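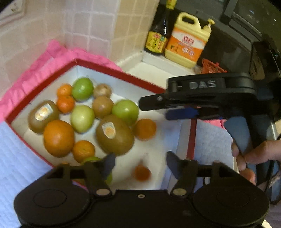

Oranges, mandarins and kiwis in a red-rimmed box.

Who Gets to Talk? Public Comment at the Drumow Town Council
Project report, Local Government and Politics
By Pin-yu Yen
May 5, 2025

I picked this topic because my roommate dared me to sit through a full council meeting, and then I kind of got hooked. Drumow has a town council that meets twice a month, and before every vote there's a public comment period where anybody who lives in town can sign up and speak for 2 minutes. Last July the council moved that period from the start of the meeting to the end of regular business (so usually pretty late). I wanted to find out if the move changed who shows up and what they talk about.

What I did

I went through the minutes of 18 meetings, nine from before the change and nine from after. The clerk's office keeps sign-in sheets too, and those turned out to be way more useful than the minutes, which mostly say things like "a resident spoke on parking." Altogether I logged 140 comments in a spreadsheet, with the topic, the neighborhood, and whether the person was for or against whatever was on the agenda. My project partner Casimiro Echevarría went over the coding again on his own, and we argued a lot about what counts as "against." Someone who says "I love this plan but please don't do it on my street" is a real headache to code!

I also interviewed two people. Lai-ching Hsiao has been on the council for three terms and voted for the change. Yusri Tambunan runs the tenants' group in Skisia, the neighborhood down by the old rail yard, and he really didn't like it.

What I found

The number of speakers dropped. Of the 140 comments, 106 came from before the move and only 34 after. I expected a dip but that one surprised me, and I checked the sheets again to make sure I hadn't skipped a page. (I hadn't.)

The topics shifted too. Before July, people brought up all kinds of stuff: bus stops, dogs, the library hours, a very long-running fight over the Kristiansen Street crosswalk. Afterward almost half the comments were on zoning, mostly from people who had a case in front of the council that same night and were going to be there anyway.

Skisia is where it shows most. Yusri told me a lot of his members work early shifts and take the bus home, and the last bus leaves before public comment even starts. "They'd have to choose between talking and getting home," he said. Lai-ching saw it differently. She said the old meetings ran so long that the council was voting on budgets when everyone was exhausted, and that residents can always email. I think she has a point about the budgets. I asked the clerk how many emails get read into the record, though, and the answer was none, they just go in a folder.

Problems with my project

Nine meetings on each side isn't a lot. The crosswalk fight also got settled in the spring before the change, so some of those speakers might have stopped coming no matter what. I tried taking the crosswalk comments out and there was still a drop, just a smaller one. And I only talked to two people, who were both very sure of themselves.

I looked at Stotura for comparison, which kept its comment period at the start, but their sign-in sheets only go back to January and I couldn't do much with them.

What I'd do next

I'd like to call some of the people who used to speak and ask why they quit coming. Our instructor, Chih-ming Yeh, suggested checking turnout in the next council election by neighborhood, and I'm hoping to do that for my senior project if Casimiro is still willing to argue about coding with me.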